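The Great Measuring Cup Roundup

I own too many measuring cups. I know this because I went looking for the third-cup last month (the one I need for my grandmother's semolina cake, the only thing I bake without a recipe) and found a melon baller, a dead battery and three lids to nothing. So it's been measuring cup week around here, in my head and on this blog!

My friend Wakana swears by color. Plain metal ones all look alike in a dark drawer, she says, but you learn a color without even trying, and she can grab her half-cup while talking on the phone. I was skeptical. I'm less skeptical now.

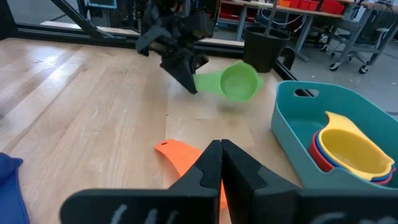

Green cup on the move, orange scoop still on the butcher block.

I love those two together, like sherbet. And a little hole in the handle, yes please! I hung my old set on nails inside the pantry door for almost 9 years, until we moved and the new pantry turned out to have no door at all. Since then it's been the drawer, and the drawer is where cups go to separate. They leave home as a nest and come back one at a time, usually under the rolling pin.
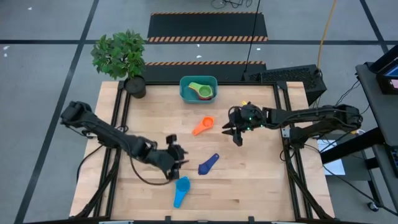 Kotudville, Oct 24, 2019

I'm a convert to the bin. A teal one, with the cups nested inside it, green and yellow and a pinky red, and whatever is still out on the table can go in next. Orange, dark blue, light blue. I'd keep the potted plant on the corner too, though mine would be basil and I'd kill it by Thanksgiving.

At home I've started with an old bread tin, and the cups stack in it fine as long as the big one goes in first. My sister Ayten put the small one in first on Sunday-lunch duty and we had a wobbly tower all through dessert. The third-cup is still missing, by the way. If you've got a spare, I'll trade you a melon baller.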